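Wultico Lab: Call for Participants, Study 4 (Grasping from the Gripper's Point of View)

Posted 11 September 2019

Do you have two hands, normal or corrected vision, and opinions on how to pick things up? We have a simulator, a pile of unanswered questions, and a modest budget for gift cards.

Our group in Ploldale studies how people judge a grasp when all they get is the view from the wrist. In our last study, participants looked at 245 simulated views and marked where they would close the fingers. They agreed with one another nicely on small objects. On large flat ones seen close up they disagreed with everybody, including themselves when we showed them the same view again. Our planner, Clirkon, also did badly on those views, but with much greater confidence. We would like to know whether people improve when they are allowed to back the gripper up and look again, and whether Clirkon can be taught the same good manners.

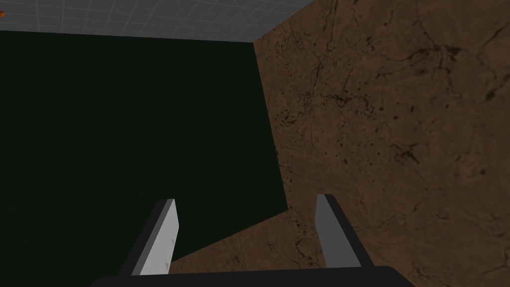 Solís

The dark green surface filling so much of this view is the kind of thing that sank our averages. Some people took it for a panel, others for the side of a box, and a few went after the sliver of orange at the far left on the grounds that at least it looked like an object. All of these answers were recorded. Your answers will be too.

What you will do

You will come in for 2 sessions in October. In each one you will sit at a desk, steer a simulated gripper with a game controller, and decide when and where to grasp. Between blocks you will rate how sure you were on a scale from 1 to 5. There is a break in the middle, with crackers. Nothing you do can damage anything, which past participants seem to have found freeing.

Who can take part

Adults 18 and over who can use a standard game controller and read instructions in English. You don't need any background in robotics. If you took part in Study 3 you can't join this one, however strongly you feel that you deserve a rematch.

People who get motion sick from video games should probably skip it. The camera moves with the wrist, and the brown marbled texture does not help.

What you get

A gift card at the end of each session, and your own scores next to Clirkon's if you want them. Most people want them. You may stop at any point and keep the card for the session you started.

How to sign up

Fill in the form on the Wultico participants page and choose your times. We will write back with directions, a consent form to read ahead of time, and a map of the parking situation, such as it is. Please put "Study 4" in the subject line of any email, or it will go to the people who study carpets.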